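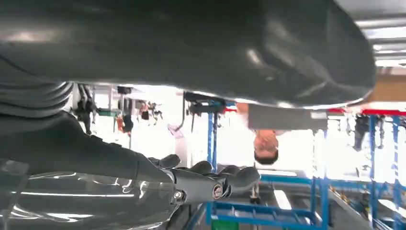
4 Handgelenkkamera einrichten und prüfen

Gilt für Zelle Kamrolrat 2 (Schreibweise im Schaltplan: Kamolrat), Arm mit Fünf-Achs-Handgelenk und Gelenkhand Typ Grolby. Steuerung Nevthorpe ab Softwarestand 28. Ältere Stände erst updaten, siehe Abschnitt 2.

Vorher bereitlegen:
Innensechskant 3 mm, Drehmomentschlüssel klein
fusselfreies Tuch, kein Lösemittel
Klarsichtfolie für die Hand, Klebeband
Prüfblatt aus der Mappe am Schaltschrank

Achtung: Arm in Serviceposition, Antriebe aus, Schlüssel abgezogen. Not-Halt allein reicht nicht.

4.1 Kamera ausrichten

1. Halterung am Handgelenk lösen, nur anlösen, nicht ganz raus. Die Schrauben fallen sonst ins Gehäuse.
2. Linse trocken abwischen.
3. Kabel mit Schlaufe verlegen. Gelenk von Hand einmal bis Anschlag drehen, in beide Richtungen. Spannt das Kabel – Schlaufe größer machen.
4. Schrauben über Kreuz anziehen.
5. Antriebe ein, Livebild im Menü Kamera aufrufen.
6. Bildlage einstellen. Steht die Halle auf dem Kopf, Parameter Bilddrehung auf 180 setzen. Den Arm dafür nicht umfahren, das ändert die Referenz.
7. Speichern. Steuerung neu starten, sonst gilt wieder der alte Wert.

Hinweis: Nach der Drehung sind links und rechts ebenfalls getauscht. Bereits angelernte Greifpunkte neu anlernen, nicht umrechnen.

Hinweis: Im Livebild dürfen Fingerspitzen auftauchen, das Handgelenkgehäuse darf aber nicht die Bildmitte verdecken. Falls doch, Halterung eine Rastung weiter nach außen.

4.2 Folie an der Hand

1. Alte Folie komplett abziehen. Reste in den Gelenken mit Pinzette raus.
2. Gelenke auf Spiel prüfen. Jeden Finger einzeln bewegen, kein Knacken, kein Haken.
3. Neue Folie locker umlegen. Die Finger müssen sich ganz schliessen lassen ohne dass was spannt.
4. Am Handgelenk festkleben. Kein Klebeband über Schraubenköpfe.
5. Hand öffnen und schließen, 40 Zyklen im Servicemenü. Danach Folie nachsehen. Risse – nochmal von vorn.
6. Folie darf nicht vor die Linse hängen. Reflexe auf loser Folie stören die Belichtung, das Bild pumpt dann.

Vorsicht: Während der Zyklen nicht in die Hand greifen. Auch nicht um die Folie schnell glattzustreichen.

4.3 Arbeitsbereich vorbereiten

1. Tisch auf Höhe 780 mm einstellen, alle vier Ecken messen.
2. Tisch abwischen. Späne auf der Platte verkratzen die Teile und verfälschen die Auflage.
3. Kabel am Boden aus dem Schwenkbereich legen. Steckverbindungen nicht unter Zug.
4. Personen aus dem Bereich. Bodenmarkierung beachten, abgelöstes Band ersetzen.
5. Belichtung der Kopfkamera auf blanken Stahl einmessen: Menü Kamera, Abgleich, Profil Metall. Profil Standard überstrahlt.

4.4 Greiftest mit Blende

Erst mit der Kunststoffblende testen, noch nicht mit dem Aluteil. Geschwindigkeit max. 28 %.

1. Testprogramm 1009 laden (Anzeige: 1,009 – das Komma ist ein Anzeigefehler der Nevthorpe, keine Dezimalstelle).
2. Blende von Hand an die Tischkante legen.
3. Programm im Tippbetrieb starten. Freigabetaster gedrückt halten.
4. Hand greift am Steg einer Öffnung. Die Finger legen sich um die Kante, nicht auf die Fläche.
5. Griff halten, Teil leicht antippen. Es darf sich nicht verdrehen.
6. Teil langsam zum Tisch führen, Kollision mit der Kante vermeiden. Bei Kontakt sofort loslassen, die Achsen bremsen selbst.
7. Ergebnis ins Prüfblatt, Spalte C.

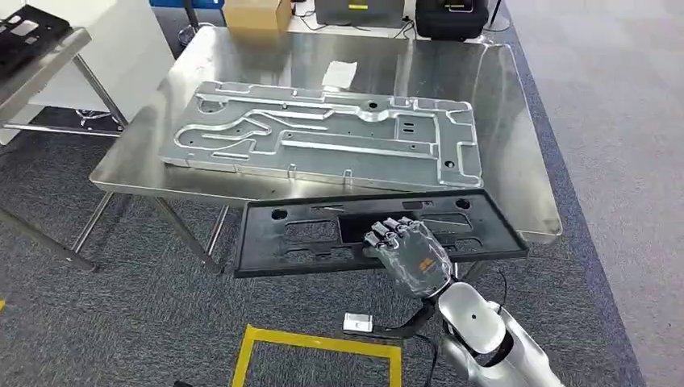 Muss die Handgelenkkamera nach jedem Folienwechsel neu ausgerichtet werden?
Nur wenn dabei die Halterung gelöst wurde. Sonst Livebild kurz kontrollieren, Bildmitte frei, fertig.

4.5 Fehler beim Einrichten

Kein Bild: Stecker am Handgelenk ziehen, neu stecken, 40 Sekunden warten. Bleibt es dunkel, Kabel tauschen. Ersatzkabel bei Clenent, Bestellnummer steht auf der Innenseite der Schaltschranktür.

Bild flackert beim Drehen: Kabelschlaufe zu kurz oder Schirm nicht aufgelegt. Schritt 3 in 4.1 wiederholen.

Bild kippt nach Neustart: Wert nicht gespeichert. Schritt 7.

Finger schließt nicht ganz: Folie zu stramm. Falls ohne Folie auch – Antrieb prüfen, Abschnitt 6.

Teil rutscht im Griff: Folie abgenutzt oder fettig, wechseln. Greifkraft nicht über den Sollwert stellen, die Blende bricht an den Stegen.

Greifpunkt liegt seitlich daneben: Bilddrehung geändert, Punkte nicht neu angelernt. Siehe Hinweis unter 4.1.

4.6 Wartung

Linse: jede Schicht.
Folie: bei sichtbarem Verschleiß, spätestens nach 780 Griffen (Zähler im Servicemenü, nach dem Wechsel auf null stellen).
Schrauben der Halterung: monatlich auf Drehmoment prüfen, Werte in Tabelle 6-2.
Kabel am Arm: monatlich auf Scheuerstellen, vorallem am Ellbogen.

Vorsicht: Schrauben am Handgelenkgehäuse selbst nicht nachziehen. Die sind ab Werk gesichert, bei Bewegung oder Lackriss Clenent Service anrufen und Zelle sperren.

Weiter mit Abschnitt 5, Greifpunkte anlernen.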